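Open day draws a crowd to see robots handle cloth

February 2024

More than 210 people came through the doors at Nalteck on Monday for its first open day, and plenty of them stayed far longer than they had planned!

The big draw was the cloth bench, where a black two-fingered gripper worked with a patterned cloth in blues, pinks and sandy beige. Fabric is tricky stuff for a robot, as it folds and slips in a new way each time, and visitors stood three deep to watch.
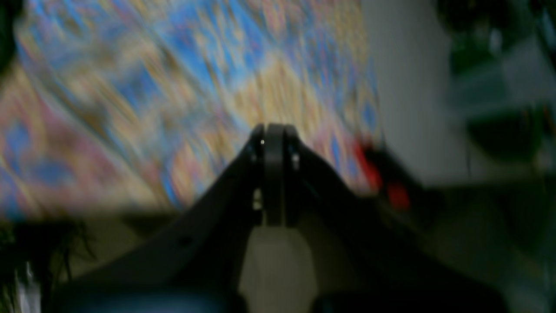 Questions from the floor

Annick Poirier, who led the demonstrations, took questions for two hours. Children wanted to know if the robot could make a bed (not yet, she told them). Several people from the textile trade asked about speed, and she said the team cares more about a gentle grip for now.

"I came for a quick look and missed my bus," said Raymonde Cormier, a retired dressmaker from Doucette. "It was lovely to see so much care going into a bit of cloth."

A second open day will be held in March.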